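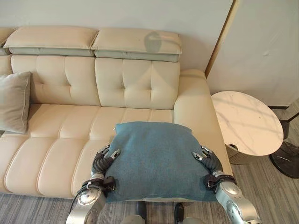
The cream sofa, with the teal cushion held above the seat.

Search this blog
Type and press enter

We have had the cream sofa since August, and I've been meaning to write something about it because a few people asked after I mentioned the delivery. It's leather, a sectional, and long enough that I had to measure the wall twice before ordering. It came from Karagiannis, a furniture store out past Zilthorpe that I had driven by for years without going in. The price was $1,613 with delivery. That was more than I had planned to spend and less than most of what I looked at.

The old sofa was fabric and had gone flat in the middle. I wanted something I could wipe down. I also wanted headrests, since my neck bothers me if I sit through a whole movie with nothing behind it. These ones adjust. I keep mine up and my husband keeps his down, so the top of the sofa is usually uneven unless company is coming.

The back is tufted, with rows of small button points. I didn't think about cleaning when I picked it. Crumbs and lint get into the dimples and a damp cloth goes right over them. I use a soft paintbrush first, a two-inch one from the hardware store, and then the cloth. The seats are stitched in long channels and those are easier, as you can run the brush along each one from end to end. The crease between the back cushions is where everything ends up. So far I have pulled out two pens, a library card and a good number of popcorn kernels.

For the leather itself I use a cleaner called Medwood. It's a cream in a tub. You put a little on a rag, rub it in, leave it for 6 minutes and buff it off. I do the seats and the armrests every few weeks and the back less often. The first time I used too much and the seat was slick for the rest of the evening. A dab the size of a nickel is enough for one seat.

The cushions took longer to settle than the sofa did. Cream leather against an off-white wall is pale, and with nothing on it the room looked like a waiting room at the dentist. I started with white ones, which disappeared. Then I tried a rust color that I liked in the store and didn't like at home. The grey-green pillow with the piped seam was the third try, and I chose it because it is close to the color under the headrests. The teal one came after that. It has a soft, felt-like feel and it wrinkles a bit when you handle it, but it doesn't show lint the way velvet does.

Leather is slippery, and a square cushion will slide down onto the seat if you stand it up too straight. What works is to push the bottom corner well back into the place where the seat meets the back, then lean the cushion on a slant. Mine stay put that way until someone sits down. I straighten them before bed. It takes a minute and the room looks better at breakfast.

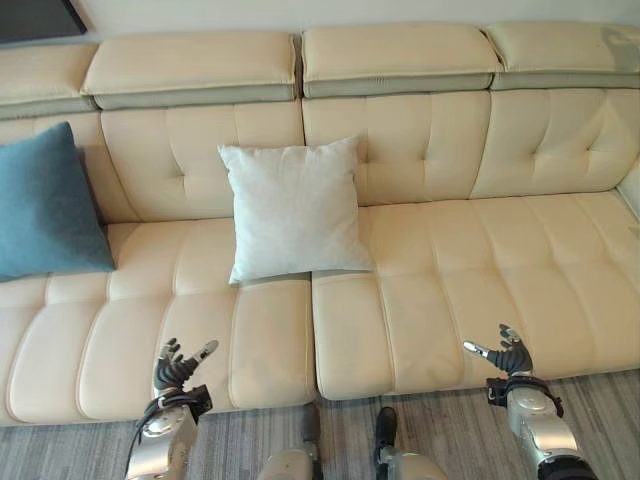 Mimoza Shehu wrote to me after my last post to say that two cushions are plenty on a tufted sofa, and that she took all but two off hers when she got tired of moving them to the floor every night. She also said to keep them on one side and leave the rest of the seat open for people. I had been spreading mine out evenly, one here and one there, so I tried it her way. I think she is right. It leaves a clear place to sit and you don't have to hold a cushion in your lap.

The carpet is the gray striped one we already had. I looked at a plain rug from Zuvureo to go with the new sofa, but it was $127 and the stripes don't bother me. Maybe next year.

One thing I would check before buying a sofa like this is how deep the seat is. Sit all the way back in the store with your shoes off. I spent roughly 90 minutes in there, and most of it was sitting. The salesman went and helped other people and came back, and that was fine with me.

I still need to find a better way to get at the gap between the two seats. The vacuum attachment I have is too wide for it. If you have a narrow one you like, leave the name in the comments.

Recent posts
Washing the curtains without shrinking them
What I keep in the hall closet
Getting candle wax out of a tablecloth
Measuring for a sofa, and what I got wrong
Three soups for the freezer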